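3.2 Glove materials and conditioning

Four glove models were bought through ordinary trade suppliers and are referred to here by their trade names: Reltudari, Dostano, Tosh and Watumau. All four are sold to ambulance services for single use. Reltudari and Tosh are nitrile, Dostano is natural rubber latex and Watumau is a blend of the two. We took 200 gloves of each model from sealed boxes, all in size medium, and discarded any with a visible fault at the cuff or between the fingers.

Half of each set was tested as received. The other half was kept in the side locker of a working ambulance through August, so that the gloves met the same swings in temperature as normal stock. No attempt was made to control humidity in the locker, although it was logged.

3.3 Leakage and grip

Leakage was checked by filling each glove with 1000 ml of water and hanging it by the cuff. A glove was failed if any drop formed on the outer surface within 3 minutes. Gloves that passed were drained, dried flat and moved on to the abrasion test, in which the palm was rubbed against a textured face for 10 cycles and the water test was then repeated.

The type of surface matters more than earlier work suggests. Crews handle stretcher rails, oxygen keys and bag handles, and few of these are smooth. Figure 4 shows a textured surface, a fine diamond pattern on the inner faces of two gripper fingers.
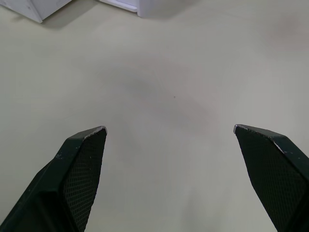
Page 47

Figure 4. Gripper fingers with diamond-patterned grip pads.

Latex gloves stored in the locker failed the second water test more often than those tested as received. The nitrile models showed no clear change. The blend fell between the two, and most of its failures were at the base of the thumb - a place where the film is thin on this model even when new.

We did not test gloves worn in pairs. Double gloving is common at road traffic incidents, and the outer glove takes most of the wear, so our failure rates should not be read across to that practice. Nor did we include contact with hand gel, which is known to soften some films. Both points are taken up in Section 5.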